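Zwischenbericht zum Teilvorhaben Textilpflege und Lagerung
Projekt Cerport, Standort Truvthorpe
Stand: 24. November 2024

1. Gegenstand
Das Teilvorhaben erfasst den Bestand an Sportbekleidung, der seit April aus den angeschlossenen Vereinen übernommen wird. Ziel ist eine einheitlich gefaltete, nach Größe sortierte Einlagerung, aus der Trikotsätze ohne erneute Sichtung ausgegeben werden können.

2. Stand der Arbeiten
Im Berichtszeitraum wurden 541 Teile aufgenommen und in die Bestandsliste eingetragen. Davon sind 200 gefaltet und eingelagert. 50 Teile wurden wegen schadhafter Nähte oder abgelöster Beflockung zurückgestellt, die übrigen warten auf die Sortierung. Die Behälter liefert Stovside in zwei Größen; die kleinere fasst 10 Trikots und hat sich für Mannschaftssätze als passend erwiesen.

3. Faltvorgabe
Die Vorgabe wurde gegenüber der ersten Fassung geändert. Trikots werden flach auf das Format der Behälter gelegt, der Aufdruck zeigt nach oben. Pflegeetiketten werden vor dem Falten geprüft – fehlt die Angabe zur Waschtemperatur, geht das Teil an die Sichtung zurück. Gefaltet wird auf gepolsterter Fläche; der Arbeitstisch von Barasa ist bestellt, ein Liefertermin liegt noch nicht vor.
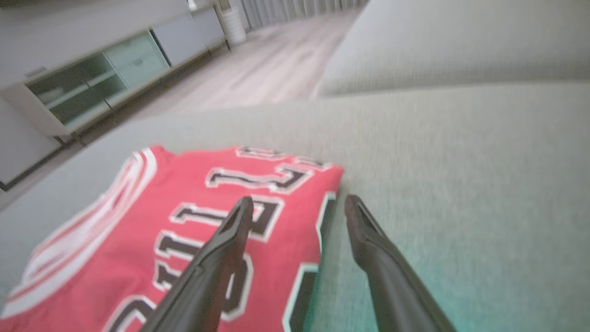
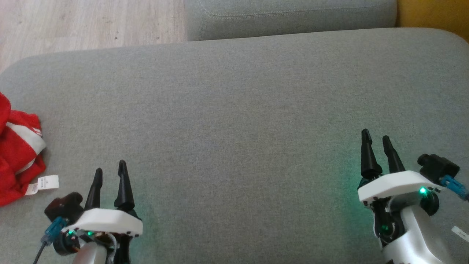

Abb. 1 und 2: Rote Textilien auf grauem Sitzpolster. Abb. 1: Basketballtrikot, gefaltet; Abb. 2: Teil ungefaltet, mit sichtbarem Pflegeetikett.

4. Nächste Schritte
Sortierung des Restbestands, Abgleich der Größenangaben mit der Bestandsliste, Entscheidung über die zurückgestellten Teile. Mittelumschichtungen sind nicht beantragt.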